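2024-04-04

오전에 세라르(Serar) 공개 행사에 다녀왔다. 입장료는 2,000원이었고 이름표를 받아 목에 걸었다. 건물 안이 생각보다 더워서 겉옷은 계속 들고 다녔다.

먼저 도세로(Dosero) 설명을 들었다. 주방에서 로봇 팔에게 물건 다루는 일을 시키기 전에 시뮬레이션으로 먼저 돌려 보는 프로그램이라고 한다. 담당자 말로는 지금까지 돌린 횟수가 2,522회이고, 처음 1,000회는 거의 다 버렸다고 했다. 왜 버렸는지 물어보려다 다른 사람이 먼저 손을 들어서 못 물었다.

그다음은 화면 시연이었다. 과제는 조리대 위의 컵을 다루는 것이었다. 컵처럼 작은 물건은 손을 어느 각도로 내리느냐가 제일 까다롭다고 했다. 앞줄이 다 차서 뒤에 서서 봤는데 화면이 커서 괜찮았다. 아바르(Avar) 쪽 발표는 마이크가 자꾸 끊겨서 절반쯤 놓쳤다.

점심은 근처에서 국수를 먹었다. 9월에 한 번 더 연다고 해서 메일 주소를 적어 두고 왔다. 받아 온 자료집은 아직 안 읽었다. 집에 오는 버스에서 좀 졸았다. 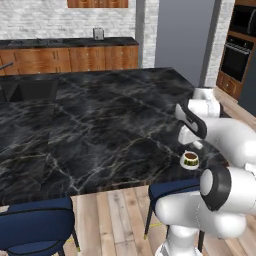 시뮬레이션 주방, 검은 대리석 조리대의 컵과 흰색 로봇 팔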